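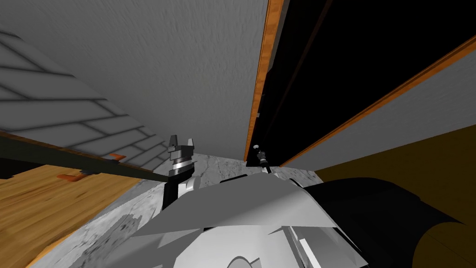 Talks > Derngate Evenings > Speaker notes

Showing, Not Telling: teaching a two-armed robot its way around a kitchen
Speaker notes, Keisha Lyons
Thursday, June 7, 2018

(These are the notes I talk from, tidied up a bit because people asked for them. Where it says "pause" I probably forgot to.)

Opening. Say hi, thank Derngate for the room, check the back row can hear me. Ask who has ever taught a kid to tie a shoe. Hands up. Now ask who did it by writing out instructions. Right! You get down on the floor and you do it with them, with your hands over their hands, and that's most of my talk, so if you need to catch a train you can go now.

Two ways to show a robot something. The first is by hand. You grab the arm, you drag it through the motion, and it remembers where its joints were. I love this one. It feels like dancing with a very stiff partner. You can feel when the arm is running out of reach, so you learn the robot while it's learning you.

The trouble comes with two arms. I have two hands, yes, but each arm wants both of them, one to hold the wrist and one to steer the elbow. We tried it with two people, one per arm, and Jirayu and I spent an afternoon bumping hips and apologizing. The recordings were awful. One arm would arrive at the cabinet and just stand there waiting for the other one, and that waiting goes into the data too. The robot learned to dither. (Tell the tray story here if they're laughing. Skip it if they aren't.)

So, the second way, remote control. You hold a controller in each hand, you move, the grippers follow. We do nearly all of ours in a simulated kitchen now, on a setup we named Celwood. Stone countertop, tiled wall, a cabinet with a very dark inside. Nothing in there can break, and reset is one button – I can't tell you what that button has done for my mood.

Talk about the view. When you drive from up near the robot's head, you look down over its own chest, and that big white shell eats up a lot of what you'd like to see. Beginners hate it. They want a nice clear view from across the room, and we gave them one for a while, and they got faster straight away. Then we trained on those runs and the robot kept reaching for things that its own cameras couldn't see. The person had known where the cup was from the outside view. The robot had no idea! So now the rule on our team is that you only get to see what the robot sees. You lean, you peek, you move an arm out of the way to check behind it, and all of that peeking is worth recording. It's part of the job being taught.

Slow down here. This is the bit people write down.

Depth is the hard part. On a flat screen a gripper can look like it's touching the trim of a cabinet door and be a long way short of it. Get people to watch for small things. Does the finger cover the edge, or does the edge cover the finger? Does anything change when you nudge sideways? Jirayu Onsri has a habit of giving the wrist a little wiggle before every reach, and all his recordings have it, and for a few weeks our trained robot wiggled as well. We left it in. It did better with the wiggle, I think, though I never ran that test properly, so don't quote me.

Numbers slide. We collected 84 runs of one task, opening a cabinet and putting a cup away. 12 of them we threw out. I'd like to say there was a clever filter, but I sat and watched them all with a sandwich. Out went anything where the person changed their mind halfway and anything where an arm drifted off on its own while the driver was looking at the other one. That last one is so common. You concentrate on your right hand and your left hand sinks, and there goes the left gripper down toward the counter like it's falling asleep.

What I tell new drivers:

Park the arm you aren't using, somewhere you can still see it.
Take breaks. I cap people at 10 runs and then they go for a walk.
If you fumble, recover and keep going. A dropped cup picked up again is a good run.
Don't try to look smooth. Smooth people skip steps.

I got the fumble one wrong for ages. At first I binned every run with a mistake in it, and we ended up with a robot that was lovely right up to the moment something slipped, and then it was lost. It had never seen anybody recover. We went back and made some runs with mistakes on purpose, which is harder than you'd think – people are bad at being clumsy when you ask them to.

Does simulated practice carry over to a real kitchen? Somebody always asks, so get in first. Partly. Reaching carries over pretty well for us. Gripping doesn't, much, and doors are a pain, they all stick in their own way. We top up with hand-guided sessions on the real arm, one arm at a time, so the dancing isn't over for me yet. More on that in August if the Daver people have me back.

Questions. Repeat each one into the mic. Don't promise anyone the code.

4 comments

Quintanilla_P: Thanks for posting these. We had the same sleepy left arm problem and ended up adding a beep when the idle arm moves. Annoying, but it works.

Marge in row two: You did tell the tray story and it was the best part, please write it up.

dsk: Is the 10 run cap per day or per sitting?

Keisha: Per sitting! Most people come back after lunch and do another lot. And Marge, the tray story stays in the room.

Contact | Copyright Derngate Evenings | Back to top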